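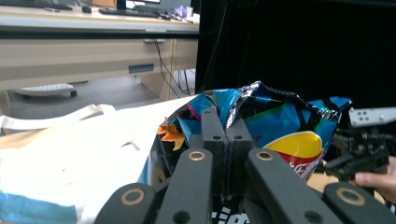

Cataloguing the Vistwood slides

30 May 2024

I have finished the first pass through the Vistwood slides, up to 1000 of them, mostly glaciers and sea ice with a few of the hut. Wilfredo Evangelista kept them in card boxes by season, and I have kept that order in the file numbering. Each number is the box, then the slot, then a letter if the slide was a duplicate.

Scanning settings were fixed after the first box. Automatic exposure turned snow grey and lost the texture in the brighter ice, so I set it by hand on one slide per box and left it alone. Colour correction was kept light. The older film has shifted towards magenta, and removing all of it made the shadows green. I stopped at the point where the sky looked plausible and saved the uncorrected scan beside the edited one.

Captions were the slow part. Wilfredo wrote "Perrin" on anything taken north of the hut, whether or not the Perrin glacier is in it. Chandrasekhar Krishnan went through these with the map and moved 22 of them to Brerkell, going by the shape of the ridge. Another four could be either and are filed under both names with a query.

Dates come from the slide mounts. These give the month of processing, so a slide stamped October may well show August. I have put the stamp in its own field and left the date taken blank unless there is a notebook entry to match.

The Durkanden boxes are next. Three of them have mould on the mounts and will need cleaning before they go near the scanner.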